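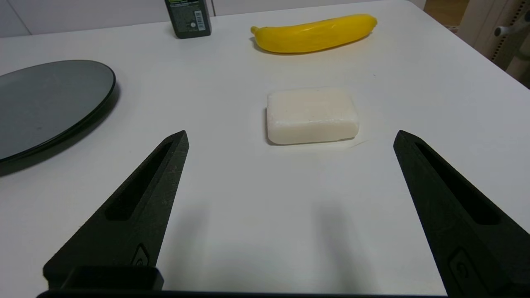
Nov 15, 2020

The household inventory at Dredunberg was resumed at ten o'clock this morning, the downstairs washroom having been completed on Friday. Farah Sutanto kept the ledger. I handled the articles and called them out.

The washroom cupboard yielded more soap than either of us had expected. Most of it is the plain unscented sort ordered from Grollico last January, and it has kept well. One bar, off-white and a little chalky on top, was brought to the table unwrapped and has been entered under toilet articles, opened. Farah proposed that opened bars be issued first and the wrapped stock held back until spring. I agreed, and the rule was written inside the ledger cover.

The play kitchen followed. The yellow plastic banana is glossy and sound and may be returned to the children's room. The remainder of the fruit could not be found, and the entry has been left open. Satish Tomar believes that a box went to the Sopacua house with the picnic things. He has undertaken to inquire by telephone.

There was some disagreement about where the toy food properly belongs in the ledger. Farah favored a page of its own. I held to the existing heading, Games and Recreation, and it was entered there for the present, as item 1517.

Lunch was taken late. In the afternoon we washed the cupboard shelves and cut new lining paper, which ran short by one shelf. A further roll is to be requested from Plarkance, together with string and 40 gummed labels.

Rain from three o'clock onward. The linen room is set down for tomorrow, should the key be located. I wrote to Satish regarding the key before supper and had received no reply at the time of writing.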